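Moving the inventory database off the old box

I finally moved our inventory database to a new server in July, and I want to write down how it went while I still remember the details. It's a MySQL database, not a huge one. The biggest table has 64 million rows, and the rest are small enough that I never think about them. Most of the reading is done by a reporting tool, and most of the writing comes from one application that we call Floltbridge, which was named before I got here.

The old server had been fine for years. It started having trouble when the nightly import got longer and began to run into the morning shift in Enville. People there log in at 5 a.m. and the first thing they do is pull the stock report. If the import was still going, the report sat and waited, and then somebody would hit refresh, and then there were two of them waiting.

My first guess was disk. I spent an evening looking at I/O numbers and they were not great but they were not terrible either. What I should have looked at first was the slow query log. I had turned it off at some point to save space and forgotten. When I turned it back on, the same statement showed up over and over. It was an update that joined the big table to a staging table on a column with a different character set on each side. The index on the big table was there, but the optimizer couldn't use it, so every batch was reading far more rows than it needed to.

I knew about this problem in general. I had even warned other people about it. The staging table had been created from a script that Cherry Mae Ignacio and I wrote together a long time ago, and neither of us put a character set in it, so it picked up the server default. The big table had been converted to utf8mb4 later. I converted the staging table too, and the statement went from most of a minute to under a second per batch.

So at that point I could have stopped. But the new server was already paid for, and the old one was running a MySQL version that I didn't want to keep patching, so I went ahead.

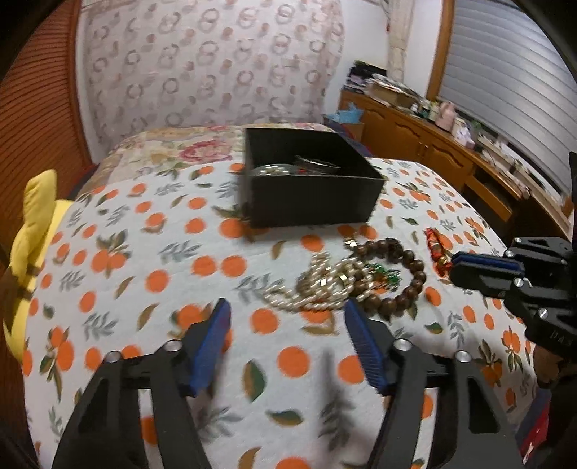
Jewelry on the orange-print quilt.

The plan was simple. Take a backup, restore it on the new machine, start replication from the old one, let it catch up, and switch the application over during a quiet hour. I've done this before and most of it went the way it usually does. The backup took longer than I wanted because I was throttling it to keep the application happy. The restore was quick.

Replication is where I lost an afternoon. It started cleanly, caught up, and then stopped with a duplicate key error. I skipped nothing, which is a rule I have for myself, and went looking for the row. It was in a small table used for job locks. I had left the event scheduler on when I brought up the new server, so one of the scheduled events ran there as well as on the old one and wrote its own row. Then the real one came through the replication stream and collided with it.

I turned the scheduler off, made the replica read only (super_read_only, so that my own account couldn't get around it), threw the data away and restored again. I could have deleted the one row and carried on. I didn't trust that it was the only one, and a second restore was cheap compared with finding out later.

After that I ran a checksum comparison on every table. It found differences in one table, and they were all in a FLOAT column that should never have been a FLOAT. Wiesława Grabowska looked after this schema before me, so I wrote to her and asked if there was a reason for it. She answered that it had been a temporary column for the Plirmont project and she was surprised it still existed. I checked, and nothing reads it. It's still there for now - I didn't want to drop columns in the same week as a migration.

The switch itself took 3 minutes. I set the old server to read only, waited for the replica to catch up, stopped replication, opened the new server for writes and changed the host name in the application config. Then I restarted the connection pool, which has a limit of 200 connections, and watched them come back.

One thing did break. The Chmielewska export, which runs once a day, had the old IP address typed straight into a shell script. It kept connecting to the old server without any complaint and exported the same data two days in a row before someone asked me why the numbers hadn't changed. I had searched our repositories for the host name but not for the address. I've added that to my checklist, and I've also shut down MySQL on the old box so that anything else still pointing at it will fail loudly.

The next job is to turn the event scheduler settings into something that lives in the config management, along with the default character set. I also want to get the nightly import to commit in smaller batches, because the new replica still falls behind for a while when the big one goes through. I'll write that up separately if I learn anything from it.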